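马尼斯抓取规划套件(Marnis Grasp Planner)
控制与感知软件 / 桌面机械臂 / 厨房与轻作业

先说清楚:本页由经销商沃德蒙(Wondirmont)编写,与原厂的宣传册口径不同。原厂写“开箱即用”,我们装过几套之后不太愿意这样写。

软件包含四个模块:场景分割、抓取位姿生成、运动规划、执行监控。四个模块可以分开授权,分开升级,出了问题却往往要一起查。授权按控制器计,不按机械臂计,一台控制器带两条臂只需一份。

场景分割
输入为一路固定视角加一路腕部视角的彩色图像,深度可选。原厂说对深色哑光物体“同样稳健”。我们的经验是,黑色锅具在浅色台面上分得很好,换到深色台面就要自己补标注。带灰纹的石纹台面也是老问题,默认权重偶尔把纹理当成细长物体的边缘,阈值需要现场调。
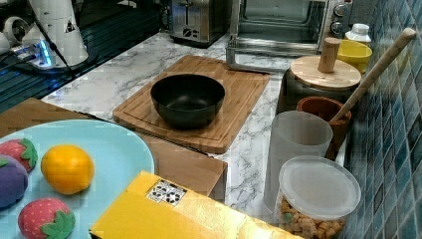

法德瓦·肖基(Fadwa Shawky)来信说,她那边用默认权重跑了一个月,分割本身没出过大错,麻烦全在类别名上:同一件黑色器皿,上一次叫“碗”,下一次叫“锅”,下游的抓取策略就跟着换。她建议干脆关掉类别输出,只留几何。我们转给了原厂,原厂答复说会考虑,没有给时间。

我们目前也倾向于她的做法。类别名可以在配置里锁定,菜单藏得很深,在“感知 > 高级 > 标签映射”下面。

抓取位姿生成
每次请求最多返回 20 个候选位姿,按评分排序。评分由什么构成,文档只给了一个总式,权重没有公开。用户能改的是夹爪几何、接近方向和禁入区域。夹爪几何务必自己量,自带的模型库里没有螺栓头和支架这类凸出部分,规划器会以为那里是空的。指尖离砧板边缘只有一点余量的时候,这个差别就够碰一下了。

腕部相机的标定另算一步。向导走完会报“标定成功”,这句话只表示求解收敛,残差要到日志里看。
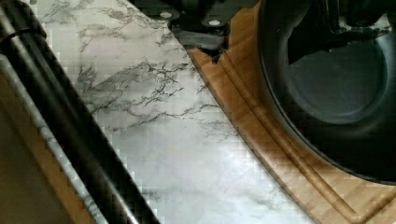
换了夹爪手指以后,要不要重新做手眼标定?
相机和法兰之间的安装没有动过,手眼标定就可以沿用;需要更新的是工具坐标系和碰撞模型,更新后请用低速模式走一遍。

运动规划
规划器是采样式的,默认超时 3 秒。库贝切克(Kubíček)版本号之后的发行加入了路径缓存,重复任务会快一些,代价是台面上的东西挪了位置而缓存没有失效时,机械臂会照旧路走。缓存失效的判据是点云差异,没有深度输入的配置等于没有判据。我们出厂时一律关闭缓存,想开的客户请先读完发行说明里的那一段。

狭窄处的表现,我们的意见比较保留。

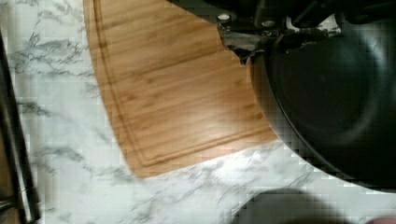 手册里的成功率来自原厂自己搭的测试台,物体间距、光照、台面高度都没有写明,所以这个数字我们不转载。想评估的话,请拿自己的台面、自己的器具,至少跑 1000 次请求,把规划失败和执行失败分开记。两者混在一起的报表看起来都差不多,改进的方向却完全不同。

线缆也要算进去。规划器把机械臂当成光滑的连杆,外挂线束不在模型里。可以用附加碰撞体近似,形状只支持胶囊和长方体,做出来偏保守,有些本来够得到的位姿会被排除掉。

执行监控
监控模块比较关节力矩的预测值和实测值,超限即停。停得是否及时,取决于负载参数填得对不对。拿带柄的锅尤其要留意,重心离夹持点远,按默认的点质量来算误差不小。原厂提供一个负载辨识程序,跑一次大约 4 分钟,我们认为这是整套软件里最值得用的工具,可惜默认没有装。

另有一个叫“自主恢复”的选项。抓取失败后它会退回上一个安全位姿再试。试几次、每次换不换候选,都可以设。把它当成减少人工按键的功能比较合适,当成故障处理就过头了。

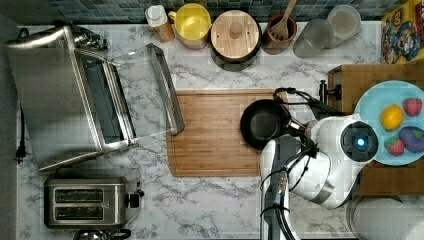 图:机械臂夹爪位于锅柄附近,黑色平底锅放在砧板右侧。

系统要求
控制器:带独立显卡的工控机,型号见兼容表
接口:以太网;贝隆(Beron)总线需另购转接授权
相机:固定视角一路,腕部视角一路
操作系统:仅 Linux,实时内核需自行编译

授权与支持
基础授权含一年更新,到期后软件照常运行,模型库停止下载。感知权重的更新不单独出售,这一点我们向原厂提过意见,目前没有变化。

试用版功能完整,只限制单次会话时长。建议先试用再下单,并且用您打算长期使用的那张台面来试。安装与标定问题请联系西尔卡·凯斯基宁(Sirkka Keskinen),来信请附上日志压缩包和控制器序列号,只有截图的工单我们处理不了。

本页内容更新于2021年10月26日,下一次修订安排在十一月的版本发布之后。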